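1/ Spent the whole month of May teleoperating a robot arm and my wrists would like a word. Few notes for anybody starting on the Flutix setup.

2/ We're up to 949 demos on the task board now. The plan was 800 but I kept finding bad ones and redoing them, so the count got away from me a bit.

3/ Push buttons were easy! The toggles took me ages. Come in straight from above and the fingers slide right off the lever, so I go in low from the side and nudge — slowly, slower than feels sane.

4/ The big green knob is my favorite. Pick your grip before you turn, because if you regrip halfway the policy learns to regrip halfway. Ask me how I know.

5/ Somebody at Medgate asked if I pause between steps. Nope, not anymore. I had 12 demos where I stopped to think and the arm learned to stop and think too.

6/ Patch leads are still the worst. The wires loop up high over the board, and they're springy, so I park the gripper off to the side and plan my way in before I touch a thing.
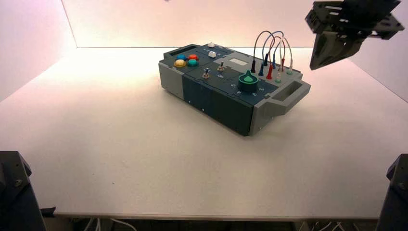
7/ Next up is the Skamthorpe board, with Dinu controllers this time. I get 3 practice runs before anything counts — send hand stretches please!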